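Search docs Search Clear

# Lundura tabletop set – house rules and data card

These are the rules I hold myself to when I record or relabel anything for Lundura, our tabletop arm collection.

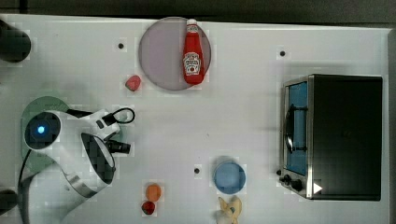 I started writing them down in June, after the Sellmont batch came back with three different spellings of "toaster oven" and I had to fix them all by hand. Never again, please!

## What's in it

169 episodes, one arm, one table, overhead view. Kitchen things mostly, plus toys (the arm doesn't care, and I like them). There are 11 task phrases so far. If you want a twelfth, open an issue first so we can agree on the wording.

## Before you record

- Clear your hands out of the workspace and keep the stop button within reach. I mean reach, not "across the room near my coffee".
- Begin with the gripper empty. Episodes that start mid-grasp go in the reject folder.
- Check that the cable loop at the wrist can swing freely through the whole move.
- Don't line things up neatly between takes. Scatter them – a bottle lying on a plate is fine, and so is fruit in odd spots.
- Appliances stay unplugged. Doors may open and close, but nothing heats up.

## Labels

Name the thing by what it looks like. A toy strawberry is "strawberry", and if you can't tell an apple from a tomato, write "red fruit" and move on. I'd much rather have a vague label than a wrong one. Brand names stay out of the task phrase, even when you can read the bottle.

Failed tries stay in! Tag them "fail" and add a short note. The Juhász split is nearly all failures and I get more use out of it than anything else here.

## Limits

One table and one kind of light, so don't expect a policy trained on this to do well in your kitchen. Some 200 frames have labels I still want to recheck. They're listed in recheck.txt, and you should skip them for scoring until I get there.

Related
Mumard gripper notes
Sellmont batch: label fixes
Juhász split: how to load it
Stop button checklist, 6 steps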